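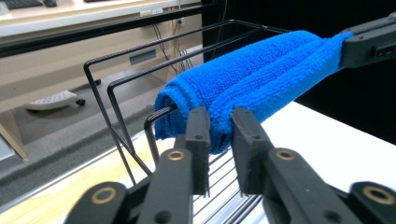
Filed under: Laundry & Linens > Drying > Closed tickets

Summary: Blue microfiber towels come off the wire rack still damp in the middle and smell sour by the next day.

Reported by Fiona Gourlay, Irico guest rooms.

First entry. Towels are washed on warm with no softener, then put on the black wire rack in the back room. After a night on the rack the outside feels dry. Open one up and the inside layers are damp. Same result on both ends of the rack, so I don't think it is the spot by the door.

Checked the washer. Spin was set to low, probably left over from the wool blankets. Changed it to high. Towels came out lighter, but the fold was still damp the next morning.

Checked how they go on the rack. They were being folded lengthwise before hanging, which makes a thick roll with the pile shut up inside it. That saves space and it looks neat, but no air gets in. Tried one opened flat over two of the long rods and one left folded, same load, same night. Flat one dry by 7 a.m. Folded one still damp along the crease.

Smell: opening the towels up did not get rid of it on the ones that already had it. Washed those again on hot with half the usual Wotevus powder and an extra rinse. Two came out fine. One needed a second wash. I think we had been using too much powder and it was staying in the loops.

Reply from Krajčí linen desk: care label on this batch allows a hot wash. No softener, no dryer sheets. If using the tumble dryer, low heat only, 90 minutes at most.

Tried the dryer for 10 minutes on low before the rack. It helps on humid days but isn't needed otherwise.

What we do now: high spin, less powder, shake the towel out, hang it open in a single layer with the edges clear of the base of the rack. Fold only when it is dry all the way through. Fewer towels fit, so big loads get split over two nights.

Status: closed in May. Reopen if the smell comes back.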